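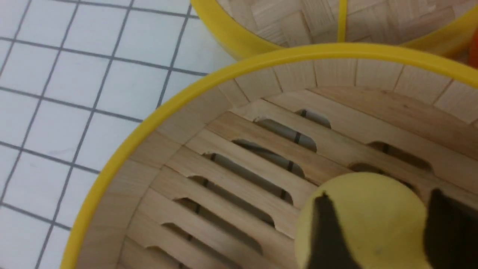
# Session 6: Regional organizations and how members join, leave and return

Reading before class: chapter 4 of the course reader, up to the section on budgets. Please bring the printed version, we will write on it.

## 1. What we mean by "regional organization"

In this course we use the term for a body which has (a) states as members, (b) a founding treaty, and (c) a permanent office with its own staff. A yearly meeting of ministers does not yet fulfill (c). Some authors are less strict, and in your essay you may follow them if you say so in the first page.

## 2. Accession

The steps are similar in most treaties:

1. The state sends a written request to the secretariat.
2. The secretariat informs all members.
3. The members vote. The needed majority is different from treaty to treaty.
4. The state deposits its instrument of accession.

Students often mix up signing and ratifying. A signature shows the intention of the government. Ratification makes the treaty binding, and in many countries the parliament must agree first.

## 3. Class case: the Plesirov Compact

The Compact is our practice case for the whole term. It has 39 members and a secretariat in Trurham. Cluto was a founding member, left after a quarrel over a border commission, and asked to come back 20 years later. The case file has the following points:

- Article 8 asks for a simple majority for new members. It is silent about former members.
- In the November vote, Cluto needed 20 votes. It would become the 40th state at the table if the Compact did not lose another member in the meantime.
- The unpaid contributions from before the exit were not mentioned in the request.

Discuss in pairs: is a returning state a "new" member under Article 8? Look at the wording first, and only then at the purpose of the treaty.

## 4. Suspension and withdrawal

Suspension takes away rights, usually the vote and the right to speak, but the state stays a member and its duties continue. Withdrawal ends the membership after a notice period, very often one year. During this period the state still has to pay. In the exam of last year this was the most frequent mistake.

## 5. For the next session

Write one page on the pair question from section 3. Hand it in on paper by July 10, 2024, at the office in the Kanagaratnam Building. Put your student number on the top and leave a wide margin for my comments.

The summit speeches for session 7 are in the folder of the course. Read at least two of them and mark every sentence where the speaker talks about migration.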